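4.2 Agreement between judges on illegal strikes

We asked six judges to watch 95 recorded bouts of amateur kickboxing and to mark each strike which they considered illegal. All of them used the rule book valid in February, and they worked alone, without sound and without replay. Strikes to the back of the head gave the most disagreement. In 30 bouts at least one judge marked such a strike and the others did not. Low blows were easier – here the judges differed in only three bouts.

We see two possible reasons. First, the rule book defines the back of the head only by words, and a fighter who turns away moves the target during the strike. Second, some judges told us that they also consider intent, although the rules do not mention it. For the clinch we kept the old categories, so these results can be compared with Section 3. Figure 6 belongs to this section.

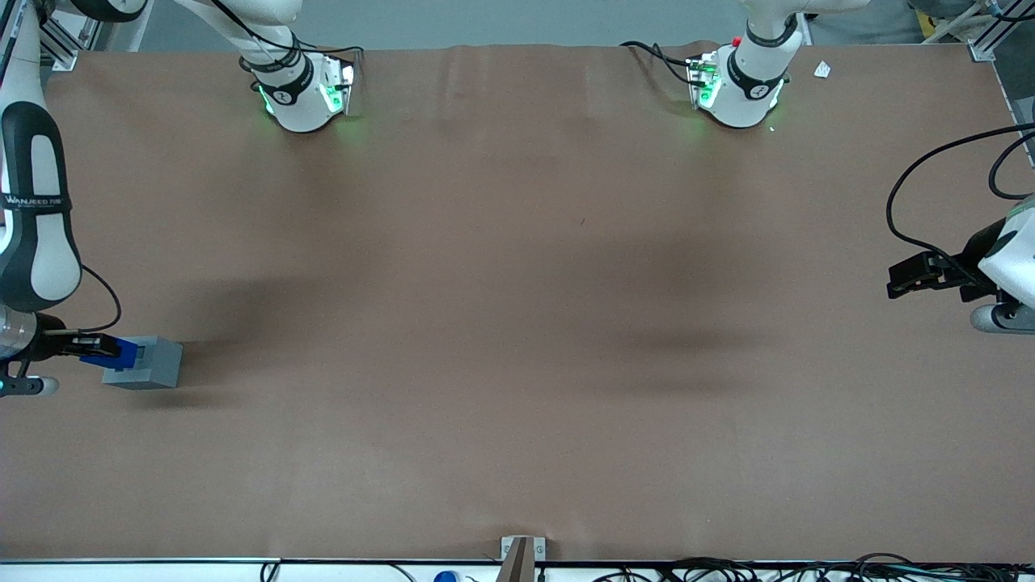
Figure 6. Tabletop with two robot arms.

Montri Rungrueang, in his comments on an earlier draft, objected that intent cannot be separated from the turning of the head, and that a referee standing close would have stopped several of these bouts before the question came up.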